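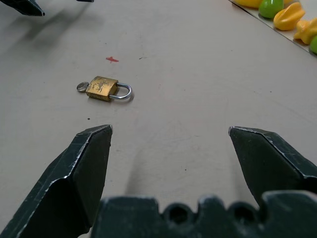

Figure 2. Wrist camera view in the padlock task, with the fingers open and the key in the lock.

4.2 Small-object handling

We tested the Zornov gripper kit as it is sold, with the stock fingers and the wrist camera that comes in the box. The firmware was the January 2023 release. No changes were made to the finger tips or to the default grip force.

The padlock task (Figure 2) was the hardest in our set. The lock lies on its side on a matte beige tabletop, and the key is already inserted. The arm must pick up the lock by its body without closing on the key or the shackle. A second arm works over the same table, so the approach path has to stay clear of it. Toy pieces on a white tray were left within view of the camera.

We ran 311 trials under two lighting settings. Most failed grasps came from the key. When a finger tip touched the bow first, the lock turned on the table and the grasp closed on a corner of the body. The kit's planner treats the lock and key as one outline — the manual says so — and picks its contact points from that outline alone. Entering a keep-out zone by hand fixed the problem for one pose but had to be repeated for the next.

Finish wear was also noted. Small spots and scratches can be seen on the dark fingers in Figure 2. We found no link between this wear and grip loss, although the shiny beveled edges sometimes confused the camera's edge finder. Mustonen, the reseller, offers a coated finger set, which we did not test. Setup times for the kit are given in Section 6.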